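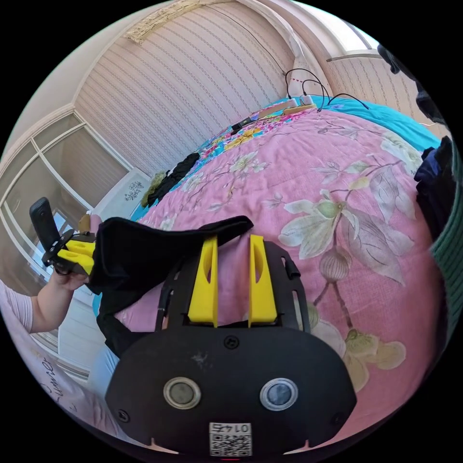
Black cloth, pink quilt, Summer pillow.

**1/** Seasonal clothes changeover, Sterkton apartment, April 28, 2024. Posting the method because the January thread left out the folding and I got questions.

**2/** Work surface is the bed. A made bed, quilt flat, pillows pushed to one end. A table is a better height, but most tables won't take a sweater laid out with both arms open.

**3/** Dark clothes on a light quilt are easy to square up. You can see the edges. A big floral print like this one costs you a little of that, but black still reads fine against pink and pale green. White tees on it are slower.

**4/** Fold order is by thickness, thickest first. Heavy knits go at the bottom of whatever you are filling, so they should be ready before the thin things.

**5/** Target width for every piece is one third of the drawer's inside width, minus a finger. My drawer is 81 cm inside, so I fold to 26 and get three columns. Measure the inside. The front panel will lie to you by several centimeters.

**6/** Sweaters: face down, arms straight across the back, sides in to the target width, then hem to collar in one fold. Two folds if it's a thin knit. I don't roll knits. Rolled ones come out with a twist in the ribbing that takes a day to relax.

**7/** Slippery black things: fold them on top of something with grip. A sweater already folded will do.

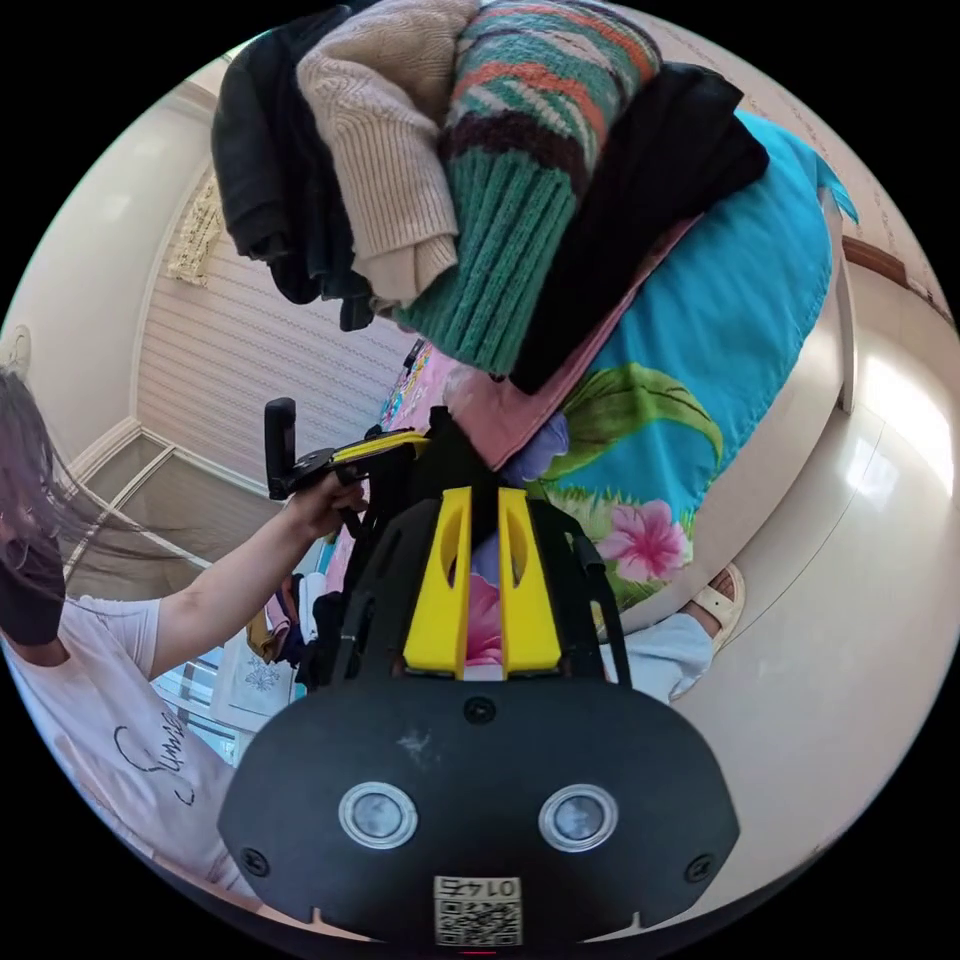 Filtitz Home Storage Club / Clothing & Linens

**8/** Cream cable knit, then a striped one in teal, orange, brown and white. Those two are the reason stacks lean. Cables are thick in the middle and the ribbed cuffs are thick at the ends, so alternate the direction of the fold: one collar left, the next collar right.

**9/** Black garments at both sides of the knits. Drape is acceptable while sorting. It isn't acceptable in the drawer.

**10/** The turquoise one with the hibiscus is a blanket. Blankets get folded to shelf depth and stay out of the clothes drawers completely. Mogens Baldursdóttir keeps hers under the sweaters as padding and reports no problems. I tried it and lost too much height.

**11/** Stack height: stop at 3 cm below the drawer lip. Knits recover after you let go of them, and a drawer that closes at night may not open in the morning.

**12/** Winter overflow goes in a Clallero zip bag on the top shelf. Don't fill it past the seam. Label on the short end, facing out. Mine says what's inside and nothing else - I used to add dates and never read them.

**13/** Inventory, for those who keep one: 103 pieces across two closets. Socks are excluded. Malou Lund includes socks and we have agreed not to compare totals.

**14/** Correction to the January thread: I gave the shelf spacing as 28 cm. It's 32. If you drilled to my number, the blanket still fits folded once more, but it will be a thick block and hard to pull out one-handed.

**15/** Next thread is hangers. Send shoulder widths in cm, measured seam to seam across the back.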